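The Laundry Question
Can a machine fold your clothes yet? A Saturday with the people trying to find out
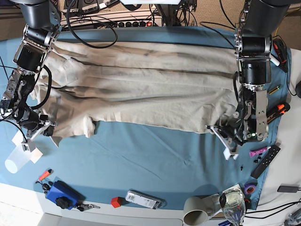

Two grippers hold a beige garment by its ends over the blue tablecloth at Buleo's workshop.

My grandmother could fold a bedsheet alone, in a hallway, while telling you a story about her cousin, and I thought of her a good deal during the morning I spent at Buleo, where Silvia Hubáček has been teaching a pair of arms called Vostedico to fold for the past 16 months.

Laundry is a stubborn chore for a machine. A plate stays the shape of a plate wherever you set it down, but a shirt comes out of the basket as a different lump every time, and the arms have to find two good places to grab before anything like folding can start. "People ask me about the fold," Hubáček told me over coffee. "I lose my sleep over the corners."

Her latest tally is 600 tries, and on plain towels the arms do nicely — slowly, but nicely. A towel takes them 4 minutes. I can do one in the time it takes to sneeze, though I'll admit mine don't come out as square.

Her colleague Dénes Bodnár keeps a pile of 50 thrift-store garments for testing, and he's fondest of the ones with stretched necks and missing buttons, the kind most of us have at home. He wouldn't give me a date for a machine I could buy. He did send me off with a folded towel.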